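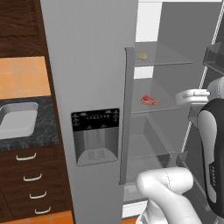 Trying out three grippers in the sim kitchen

28/05/2023

I finally got a proper stretch of time with the kitchen scenes, and I've been having so much fun that I have to write it all down before I forget which folder is which. If you read the October post, you know I started out with blocks on a table. Blocks are fine! Blocks taught me how to tune a controller. But a block never has a shelf above it and a door beside it, and after a while every gripper I tried looked equally good.

So, the fridge. I picked the steak as the target (the model is just called "steak" in my object list, and the thing on the shelf above it is "cheese", though it could pass for bread). The arm comes in from the open door side, the fingers go in over the middle shelf, and the job is to close on the meat, lift it, back out and stop. I don't ask it to put the thing anywhere. Placing is a whole other post.

The arm stayed the same the whole time, and so did the camera. I wanted to change one thing only, which took more self-control than I'd like to admit, as there was a new wrist camera config sitting right there in the menu.

The three candidates:

Davia. A parallel gripper, two flat fingers, nothing clever. It ships as the default in the Holarville scene pack, and I'd sort of looked down on it for that.

Azar. Also two fingers, but the tips are longer and taper toward the end, and the body behind them is chunkier.

Ballen. Three fingers that curl. I was sure this one would win. It looks great when it closes!

I ran 204 attempts in total, 68 for each gripper, with the steak's starting spot nudged a little each time and its rotation picked at random. Same seeds for all three, so attempt 12 with the Davia is the same steak in the same place as attempt 12 with the Ballen. If you take one thing from my mistakes, please use the same seeds. My first batch didn't, and I spent an evening comparing numbers that had no business being compared.

Each attempt got 2000 simulation steps and then I called it. A success meant the steak was clear of the shelf, clear of the fridge and still held when the arm stopped moving.

Here's how it came out:

Davia: 51 of 68
Azar: 57 of 68
Ballen: 38 of 68

I really did not expect the Ballen to come last. On the table it had beaten both of the others, and by a lot. What got it in the fridge was room. A curling finger has to swing out before it swings in, and between two shelves there isn't much height to swing in. I watched the replays and it was the same story over and over, the top finger brushes the underside of the shelf above, the wrist tips a tiny bit, and now the other two fingers are closing on the edge of the meat. Sometimes it still got it. Those were lovely to watch, to be fair.

I did try bringing it in sideways, rolled a quarter turn so the odd finger pointed toward the back. That helped with the shelf but then the forearm wanted to be where the door bins are. I'm sure there's an approach angle that works for it. I haven't found it yet, and if you have, please leave a comment, I'd love to see the numbers.

The Azar's longer tips are the reason it did so well, I think. The steak is flat, and a flat thing lying on a shelf gives you very little to close on from above or from the sides. With the tapered ends the arm can come in low and nearly level, with one finger on each side, and there's still clearance for the body of the gripper over the front edge of the shelf. Most of its misses were my fault: the steak had been nudged too far back, and the wrist camera lost sight of it on the way in, so the controller was going on an old position.

Which brings me to the controller, because I changed that too, in a second round. (One thing at a time, I promise!) The first round used plain position control. You give it a pose, it goes there, and if there's a shelf in the way it pushes on the shelf. For the second round I put in a softer one that lets the hand give a little when it touches something. I only had time to run it with the Davia, on the same 68 starts, and it went from 51 to 60. That's better than the Azar managed with the stiff controller!

I keep thinking about that. I went into this wanting to write about grippers, and the biggest single jump came from a settings file. It doesn't mean the gripper is unimportant, and I still need to run the Azar with the soft controller to have a fair table. But if you're short on time and your fingers keep bumping into things, I'd try the controller first.

A few smaller notes for anyone setting up the same thing:

The glass shelves show up in the color camera as barely there, and the depth values I get through them are the back wall. I masked the shelves by hand in the end. There's probably a nicer way.

Check the friction on your food. My steak came with the default value, and with that it slid around like a hockey puck. I raised it until it stopped drifting when nothing was touching it and left it alone after that.

Save the replays, even the boring ones. I threw out the first batch to free up disk space and then wanted them two days later.

Park the base before you open the door. I had one layout where the door swung into the elbow, and the physics did something I can only call a tantrum.

One question I got last time was whether any of this carries over to a real arm. I can't tell you yet. Everything in this post is simulated, and meat that never bends is a pretty generous test object. A soft version of it is on my list, and I'd guess the Ballen gets some of its pride back there, with more fingers to hold up something floppy.

Next up is the Azar with the soft controller, then the cheese on the top shelf, which sits near the front but leaves the arm reaching higher than it likes. After that I want to try the drawer at the bottom. I've had one quick go at that already and pulled the gripper straight off the front of it, so give me a couple of weeks.

The config files for all three grippers are in the usual folder, along with the seed list. The Ballen one still has my sideways approach commented out near the bottom if you want to have a go at it.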